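The Case for a Round White Table
The one piece of furniture in our house that everybody ends up at

When we moved to Villstead we owned a perfectly good rectangular table, and for two winters we walked around its corners with bruised hips before I gave in and bought a round one. It is white, it came secondhand from a shop in Pralbridge for 110 dollars, and I have been boring my friends about it ever since.

I had gone looking for oak, I should say. The oak one was 700 dollars and so heavy that the man in the shop wouldn't slide it out for me. The white one stood behind it with a fruit crate on top, and I kept drifting back to it the way you do with a dog at the shelter.
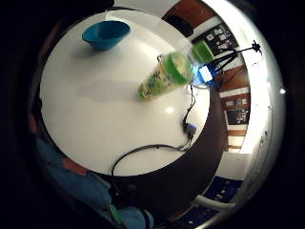 Color is what white gives you, and I hadn't expected that. Set a plain blue bowl on a brown table and it's a bowl. Set it on a white one and you find yourself moving it a few inches to the left, just to see. I've become fond of cheap, bright things because of this (plastic bowls, tumblers with silly patterns, anything with a green lid), and I no longer save up for the good stoneware. A bright bowl holds the clementines very well!

The trouble, of course, is that white shows everything. Coffee rings, pencil, the gray smear a sleeve leaves behind. And a round top has no back edge to shove things against, so whatever lands on it stays in plain sight. In our house that mostly means cords. I bought a cable box from Vusto in May and it helped for a while, and then it filled up with cords for things we no longer own.

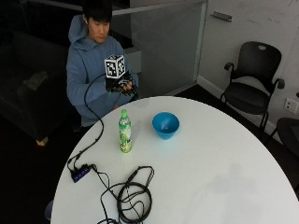
A reader in Pralbridge wrote to me that she gave up on boxes years ago and simply winds each cord, ties it with a strip of old T-shirt, and hangs it on a hook by the door. She also wipes her white table every evening with dish soap and warm water, never anything stronger, and says it has outlasted three sets of chairs.

I've taken up the dish soap, and I mean to get to the hooks. In the meantime I follow a looser rule, which is that the half of the table nearest the window stays clear and the other half can do as it likes. Drinks go toward the far side, well away from elbows, and a bottle with a proper screw cap is always welcome.
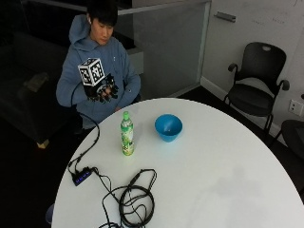

If You're Shopping for One

Measure the room before the table, and leave enough space to pull a chair out and still get past with a laundry basket. Ours seats 5 if everyone is friendly. Vermeulen makes a pedestal model I've admired for ages, with no legs to fight over, but look at the secondhand shops first. Run your palm around the whole rim while you're there. A chipped edge will catch every sweater you own.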